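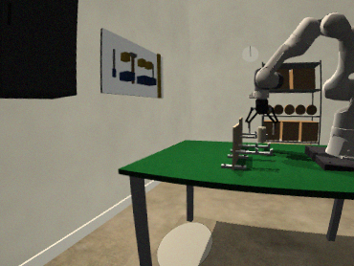 The practice cell in the Pulance simulator, with the arm over the green table.

March 30, 2019
By Recep Altıntaş

I teach evening classes in machine maintenance, and for two years my school has been asking me which robot training software we should buy. I always answered that I must see it first with my own hands. So when Vudberg, the dealer for Pulance in our region, announced an open day at their office on Bautista Street, I took a free morning and went. This review is about the Pulance training simulator, and also a little about the day itself, since the day was how I came to know it.

The office is on the second floor over a tire shop. There were five desks with computers, a projector, and a table with coffee and very good walnut cookies. Each visitor got a desk for 30 minutes, and then the group sat together for a demonstration by a young engineer from the dealer. I was lucky and had two turns, because a man from a packaging company did not come.

What the program is

Pulance is a program where you move a robot arm on the screen and teach it a job. You write the job in blocks, or in text if you know how, and then you press the play button. The program comes with ready rooms. The one we used the whole morning is called Practice Cell, the same one you see at the top of this page. It has a white arm on a green table, and on the table a wooden board standing upright with gray metal rods sticking out, and a small pale cylinder next to it. The exercise is to pick up the cylinder and carry it to another place on the table without touching a rod.

It sounds easy. I hit a rod on my first try, and on my second try I hit the same rod from the other side. The program stops the arm at once, plays a short low sound and writes which part of the arm made the contact. I liked this message very much. My students, when they make a mistake, usually want to know only that it was a mistake, and I want them to know which joint and at which line. On my fourth try I went up first, high over the board, and came down slowly on the other side. The time was bad but there was no contact.

The rooms

I want to say something about the look of the rooms, because a colleague told me before the visit that it is all decoration and costs only memory. I do not fully agree with him. There are shelves with brown boxes behind the arm, a clock on the wall, a picture with a hammer shape in it, even a rug on the floor. At first I also smiled. But after some minutes of turning the view I noticed that I used these things to know where I was. When I looked from behind the robot and I was confused about left and right, I searched for the shelves. In the older program we have at school there is only a gray floor with a grid, and the students turn the view and get lost, and then they raise their hands.

The green of the table is too strong for me. After half an hour my eyes were tired. The engineer showed that the color can be changed in the settings, but it returns to green when you open the room again. He wrote this down as a wish from a customer, and I hope that he also sent it.

The shadows are useful. When the gripper comes down over the cylinder, its shadow on the table helps you to judge the height. One can turn the shadows off for slow computers, and I tried that too. I would not do it with beginners. Without them I stopped too high twice and closed the fingers on air.

The demonstration

For the second part we sat in front of the projector. The engineer prepared a longer job, where the arm had to move the cylinder to three marked places in a row and return to the start. He ran it first at slow speed, then at full speed, and at full speed the arm touched the longest rod. He was a bit red in the face. Then he opened the program, showed us that he had forgotten to set the corner rounding smaller, changed one number and ran it again, and it passed. For me this was the best moment of the morning. I learned more about corner rounding from it than from the handbook, where it has half a page.

A woman who works in a furniture plant asked if a job made in the simulator can be sent to the real arm without changes. The answer was long. As I understood it, the points and the order of the moves can be sent, but the force of the gripper must be set again on the real machine, and also the speed limits. I respect that he did not promise more. There was no real arm in the office that day, so I cannot report how well this transfer works. The next open day, in April, will be at the Kuselum training center, and they say one will be there. I have already put my name on the list.

What I did not like

The help texts are translated and in some places I could not understand them, and I am a person who is used to reading translated manuals. One button is called "Release" in the menu and "Let off" in the help. A student will lose ten minutes on this.

The mouse control of the camera is also strange. The wheel goes closer, which is normal, but when you hold the right button the room moves in the opposite direction from what my hand expects. I did not find a setting to reverse it. The engineer did not find it either.

And the undo function goes back only one step in the block editor. In the text editor it goes back as far as you like. I do not see why the beginners, who work with the blocks, should have the poorer one.

Price and license

Vudberg gave us a printed sheet. A single license for one computer is 200 dollars per year. For schools it is 153 per seat, and if you take ten seats or more it becomes 115. The Practice Cell and the other basic rooms are included. The room with the conveyor belt is extra, and the price for that was not on the sheet. I asked by email and I am still waiting.

The school license is tied to the computer, not to the person. For us this is fine, as the students work in our lab. A teacher who wants to prepare lessons at home needs one more seat, and I find this a little greedy.

My opinion

I will recommend ten seats to my director. The program is clear about mistakes, it runs without trouble on ordinary office computers like the ones I used there, and the first exercise is hard enough that even I had to try four times - and I have worked with machines all my life. I would ask for a better translation before signing, and for the price of the conveyor room in writing.

If you go to Kuselum in April, reserve a desk early and ask for two turns. In the first one you only learn how the mouse works.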